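Buying a second-hand dining table: questions we get asked

Ornico is a small site about used furniture. We take no money from dealers, and we don't sell tables ourselves. These are the questions that come in most often, with answers that will annoy some sellers.

Is a second-hand table always better made than a new one?

No. People say it constantly and it is only sometimes true. Plenty of rubbish was made sixty years ago and most of it has been burnt or dumped, so what you see in the shops is what survived. Judge the table in front of you. Get underneath with a torch, push it from one end and see whether it sways. A bit of movement can be fixed. A lot of movement usually means someone has already tried.

The advert says "solid wood". Can I believe it?

I wouldn't until I had looked. Sellers use the phrase for anything that isn't glass. Check the grain on the top, then look at the end edge and the underside. On a solid board the lines should carry on over the edge in a way that makes sense. If the top has stripes and the edge has a plain strip glued on, you are looking at a thin layer over something cheaper. Some very good tables are made that way, but they shouldn't be priced as the other sort.
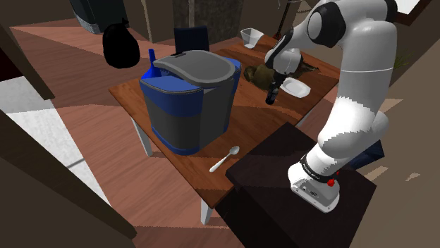
Ask too which part is meant to be solid. I have seen "solid oak table" used where the legs were oak and the top was anybody's guess.

What does "restored" mean?

Whatever the seller would like it to mean. There is no agreed standard. It can be weeks of careful work or a quick going-over with brown wax. Ask what was done, when, and with what product. If the answer is "it's been fully done", assume wax.

How much should I knock off for scratches and rings?

Less than you'd hope on a cheap table, more than the seller wants on a dear one. White rings are often only in the finish and may come out. Black ones have usually gone into the wood and may not. I'd ask for 30 off a table priced in the low hundreds if the top needs sanding, and I'd expect to be laughed at half the time.

Do those repair kits work?

We tried the one from Gadeck on an old kitchen top last March. The colour match was poor, and the filler sank after 17 days. It might do for the inside of a leg. We haven't tried the dearer kit and can't see why it would be different, given that the filler stick looks the same.

Is it worth going to the big warehouses?

Drasesport has the most stock of any we've visited and the worst labels. We counted 103 tables on our last trip and very few had a height or width written on them, so take a tape measure. The place on Brzozowska is smaller and dearer, though they will let you turn a table over without sighing at you. Go before 10 in the morning at either one.

What size do I need?

Allow 60 cm of table edge for each person. Sellers will tell you a table "seats eight" when they mean eight people who like each other. Count the legs as well – a chair that lands on a leg is a wasted place.

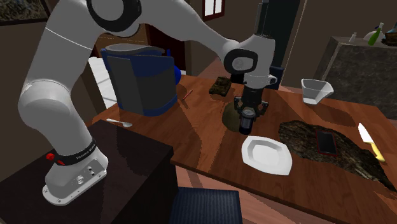 Height matters more than most buyers think. Take a chair from home if you can, sit on it at the table and cross your legs. If your knee hits the rail you will be cross about it for years.

Should I pay extra for a certificate?

A certificate of what? If it names the maker and can be checked with someone other than the seller, perhaps. Most of the ones we've been sent say the table is old and made of wood.

Can I return it if it wobbles at home?

From a shop, ask for the returns terms in writing before you pay. From a private seller, expect nothing. Do try it on another bit of floor first, as old floors are rarely level – we have had three letters about faulty tables that turned out to be faulty kitchens.

Will it go up in value?

Probably not. Buy it to eat at.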